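Notes from the pond loggers, February 1, 2018

The school pond has had two temperature loggers in it since the autumn term, and I have finally worked through the first full download. This post covers how they were set up, what went wrong with one of them, and what we mean to change before the frogs arrive in March. It is mostly for the other schools on the Skornard list who asked for our settings.
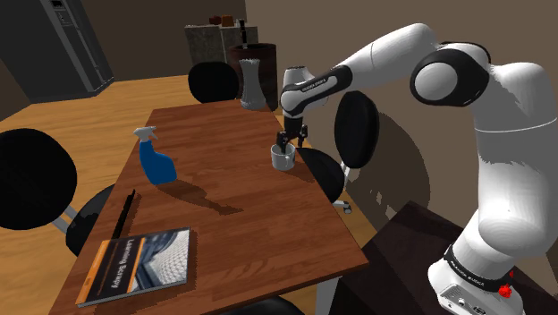
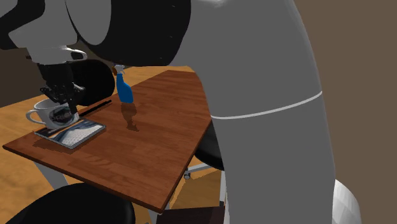 The pond is small and shaded on its south side by a row of alders. It is fed by a ditch that comes off the Okow fields and it drains over a stone sill into the wood. At its deepest it reaches a pupil's waist in summer and a little more in winter. We wanted a record of the water temperature near the surface and near the bottom, so that the biology group could compare it with spawning dates. Previous years relied on a glass thermometer on a string, read at morning break by whoever remembered. Those records have long gaps in them, mostly over the holidays.

## Setup

Each logger is a sealed tube with a probe on a short lead. Both came from Indmont, who sell them for cold stores. They hold a reading every hour until the memory fills, and they have to be taken out of the water to be read. The upper one hangs from a float, with the probe a hand's depth below the surface. The lower one is tied to a brick.

Before they went in, Hongjun Yan put both probes in a bucket of melting ice overnight with the old glass thermometer. The two agreed with each other closely. The glass thermometer read slightly high against both, so the older records probably need a small correction. We have left them alone for now and added a note to the spreadsheet.

The float was a problem from the start. The first version was a plastic bottle with the cap glued on, and it leaked. The replacement is a piece of pipe lagging threaded on a cane, with the cane pushed into the mud. The lagging slides up and down with the water level and the probe goes with it. It looks poor but has stayed where it was put.

## The download

The lower logger gave 734 readings and no errors. The upper logger gave rather fewer. There is a gap of 34 hours in December when it recorded nothing, then a restart with the clock set back to zero. I moved the later block by hand, matching it to the lower logger at the sharp drop on the first hard frost. The match looks good but I would not trust it to better than an hour either way. Anyone using the upper series should treat everything after the gap with that in mind.

The cause was probably the battery contact. The spring was dull and slightly green when I opened the case. I cleaned it with a pencil rubber and put a smear of grease round the seal. It has run on the bench for 7 days since then without a fault, which proves little, as the bench is warm.

## What the readings show

For most of the period the top and bottom of the pond were within a degree of each other. Wind mixes it, and there is not much of it to mix. The two lines part in the frosts. The surface probe falls towards zero and stays there while the bottom one settles a few degrees higher. This is what the textbook says should happen, fresh water being densest at four degrees, but several of the younger group had not believed it until they saw the two lines on one chart.

The part I had not expected is the effect of the ditch. After heavy rain the bottom temperature moves before the surface does. On the three wettest nights it rose while the air was still cooling. Antonina Hordiienko thinks the ditch water slides in along the bed, and she may be right, but we have no probe in the ditch itself and so no way of checking. The rain gauge is also on the far side of the sports field, under a tree that has grown since the gauge was put up. I would not build an argument on it.

There is a daily wobble in the surface line on bright days, even in January. It peaks early in the afternoon and is gone by dusk. The alders have no leaves at present, so the float gets direct sun for part of the day. Some of that wobble may be the probe warming and not the water. A white sleeve with holes in it would settle the matter.

## Changes before spawning

- The upper probe gets a sleeve.
- A third logger goes in the ditch, if Pylypenko will lend us one of theirs again.
- Both clocks will be checked against the office clock at every download, and the difference written down.
- Downloads will be every three weeks.
- The brick needs a longer cord. Getting it back last time meant a rake and a wet sleeve up to the shoulder.

Spawn counts will be done from the bank only, in clumps, as before. The group asked whether they could wade in for a better count. The edge is soft and the newts overwinter in it, so the answer is no.

The grant paid for bank matting as well, up to a limit of 1,000 pounds for the whole project, and there is a little left. I would like to spend it on a decent rain gauge. The biology group would like a second net. We will probably end up with the net.

The settings file and both series are in the shared folder under the pond's name. The column marked "adj" is the upper series with the clock moved. The untouched one is beside it, and please keep a copy of that if you do any work on the other.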